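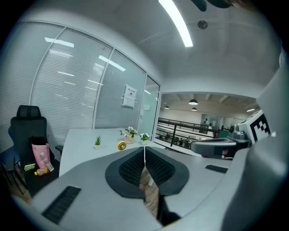 Imivholm abre sus puertas el 2023-11-01 para mostrar cómo se enseña a un robot a manipular objetos

La empresa Imivholm invita al público, a los centros de formación y a la prensa a una jornada de puertas abiertas en su sede. Durante la visita se podrá seguir de cerca el trabajo del equipo de manipulación, que registra movimientos de la mano humana con pinzas manuales para el proyecto Nastberg.

La jornada es la segunda de este tipo. La primera tuvo lugar en julio y recibió a 400 visitantes, un número que superó lo previsto por la organización. Por este motivo, esta vez la demostración se repetirá a lo largo del día y los grupos serán más pequeños.

En la demostración, una persona trabaja de pie ante una mesa blanca con una pinza en cada mano. Sobre la mesa hay plantas pequeñas en maceta y un pequeño objeto redondo de color amarillo. Las pinzas llevan marcadores cuadrados en blanco y negro, con los cuales el sistema puede calcular su posición. 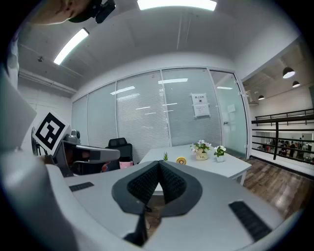 ¿Pueden los visitantes probar las pinzas?
Los mayores de 14 años podrán hacerlo al final de cada demostración, siempre con una persona del equipo a su lado y durante dos minutos por turno.

El proyecto Nastberg se desarrolla junto con la empresa Schouten, que se encarga del tratamiento de los datos, y con Besent, que aporta las piezas mecánicas. Hasta la fecha, el equipo ha reunido 1.133 secuencias completas, de las cuales 1.033 ya fueron revisadas y aceptadas.

"Muchas personas piensan que el robot aprende solo, y quieren ver el robot. Nosotros queremos enseñar primero la parte humana – la paciencia que hace falta para coger una maceta pequeña muchas veces y de muchas maneras", explica Mieke Claeys, responsable del programa de visitas de Imivholm.

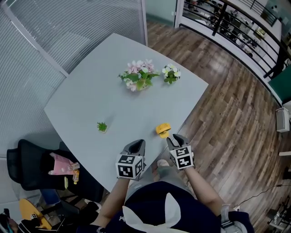
Claeys añade que las preguntas del público en la primera jornada fueron muy útiles para preparar esta segunda edición. A petición de varios docentes, cada grupo tendrá ahora un tiempo de conversación con los operadores, y se entregará una hoja con los términos técnicos más usados.

La entrada es gratuita, con inscripción previa en la recepción de Imivholm o a través de su página web. Los centros de formación que deseen venir con un grupo deben indicar el número de alumnos en el momento de la inscripción. Los medios de comunicación pueden solicitar entrevistas al departamento de prensa, a la atención de Mieke Claeys.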